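About Culldale Gripper Testing 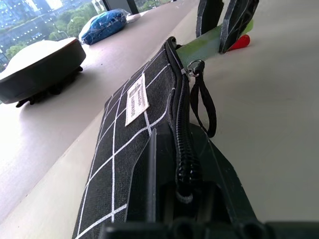

Wrist camera view: gripper finger against the zippered edge of a grid-pattern pouch.

Culldale tests end effectors, arms, wrist cameras and motion controllers for companies that need to choose between them. We do not manufacture hardware and we do not resell it. Clients send us equipment, or a list of equipment they are considering, and receive a report with the recorded data behind it.

What we test

Most of our work is side-by-side comparison of two-finger grippers. Each gripper is run on the same arm with the same controller settings, then repeated on a second arm if the client's cell uses a different one. We record grip force, finger position, motor current and cycle time, together with video from the wrist. Compliant fingers, rigid fingers and custom fingertips are all accepted. Vacuum tools are tested on request, but only on flat and lightly curved surfaces.

Soft goods are a large part of the object set. Fabric pouches, zippers, straps and film-wrapped packets deform under load, and a finger that holds a machined block without trouble may slide along a canvas seam. The set currently holds 464 objects. Every object has a card giving its mass, its outer dimensions and the approach angles used. Worn objects are retired and replaced under a new number, so results from before and after a replacement are never merged.

How a comparison runs

A standard comparison is 200 grasp attempts per gripper. Start poses are drawn from a fixed list, and the order is shuffled for each gripper. An attempt counts as a success if the object is lifted clear of the table, held for the set time and placed inside the target area. Partial lifts, slips and dropped objects are logged as separate failure types. We report all of them, including attempts lost to controller faults.

Camera tests use the same procedure. The camera is mounted at the wrist and checked for focus distance, motion blur, finger occlusion and response to window light. Exposure settings are listed in the report. If a client's camera needs a bracket we do not stock, we cut one in the shop and include the drawing.

Controller tests measure command delay, path repeatability and behavior on contact. Firmware versions are locked for the length of a job. When a supplier issues an update partway through, we finish on the original version and quote a rerun separately.

Where we work

The main lab is in Culldale, in a 270 square meter unit with tabletop cells and a small machine shop. A second site at Wangate handles long-duration wear runs, where fingers and pads are cycled overnight and inspected at 7:00 a.m. Equipment should be shipped to Culldale in either case.

Software

Test sequences are written and logged in Vulik, our in-house run manager. Vulik stores commands, sensor readings and video against a single clock. Clients receive the raw logs in open formats and do not need a license to read them. Version 2 added support for paired-arm cells.

Background

The company began as the test bench of Boonyarit, a maker of packing equipment, and became a separate business when outside requests took up most of the bench time. Boonyarit remains a client and is billed at the published rate. It has no access to other clients' results.

Reports and confidentiality

Reports belong to the client that paid for them. We do not publish rankings. Equipment is returned in the condition recorded at the end of testing, with worn pads and fingertips bagged and labeled. Logs are kept until the client asks for them to be deleted.

Bookings for standard comparisons open each April. Short fit checks on a single gripper can be arranged at any time of year through the contact page.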